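Resting pancake batter: does it do anything?

Rirkia
Jun 17, 2022
Every recipe I read says to leave pancake batter for half an hour before frying. I've made thin ones since I was at school and never bothered. Is there any real difference, or is this one of those things that gets copied from book to book? I use plain flour, two eggs, milk, pinch of salt. Nothing fancy.

Drarkeo
Makes a difference to me. The flour soaks up the milk and the batter pours better. First one out of the pan is usually still rubbish though.

Rirkia
Pours better compared with what? If you make it up and leave it, it thickens, so you add more milk, and then you've got a different batter. That isn't a test of resting.

Njål Söderlund
I did try this properly last December, when we had a houseful. One bowl of batter, half cooked straight away, half left on the side for 20 minutes. Same pan, same ring, same ladle. Five people ate them and three said the rested ones were softer. Two couldn't tell. I was one of the two, and I knew which was which.

Drarkeo
Three out of five is a majority!

Njål Söderlund
It's three out of five. I wouldn't change my breakfast over it.

Asum_kitchen
You want to leave it overnight. My gran always did, in the fridge with a plate on top, and hers were the best I've ever had.

Rirkia
Everybody's gran made the best ones. Did she ever make them without leaving it overnight?

Asum_kitchen
No, why would she?

Upendo Sang
Rirkia has a point, but I do think the mixing matters more than the waiting. If you've whisked it hard to get the lumps out, a rest helps it calm down and they come out less chewy. If you mixed it gently there's not much to calm down. I weigh everything now as well, because my cups of flour were all over the place. Same cup, same bag, and I got 11 g more on one go than the next depending on how I scooped.
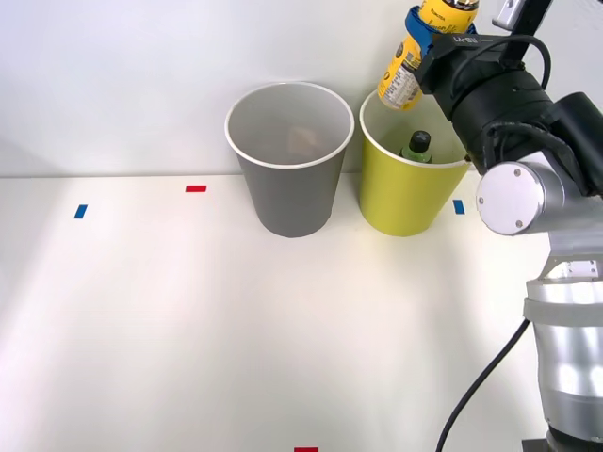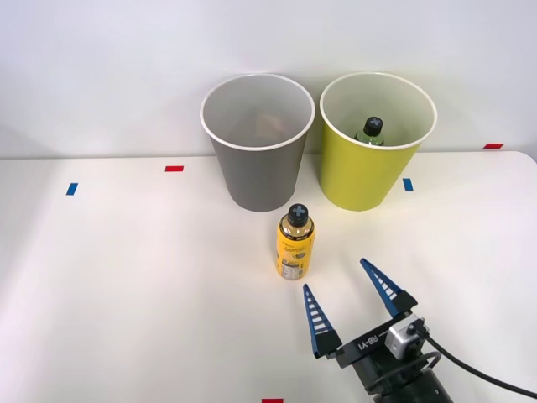 Paper cups on the white table, both photos.

Drarkeo
11 g is nothing in a batch of pancakes.

Upendo Sang
In a big batch, no. I make enough for two and it shows.

Rweyemamu
Can I disagree with the lot of you? It's the pan. Cold pan, pale floppy pancake. Too much oil, greasy edges. I could rest batter for a week and my daughter would still ruin it by not waiting for the pan.

Njål Söderlund
Please don't rest it for a week.

Rirkia
I agree about the pan, but that doesn't answer what I asked. So far I've got one try with a split vote, one gran, and Upendo's whisking idea, which I can at least check. I'll mix one lot gently and one lot hard tonight and cook both without resting.

Asum_kitchen
And one overnight, or it's not fair.

Rirkia
Fine, one overnight. I'm using 223 ml of milk in each because that's what's left in the bottle divided by three. If they all taste the same I'm going back to not bothering.

Drarkeo
Get someone else to taste them. You've already made your mind up.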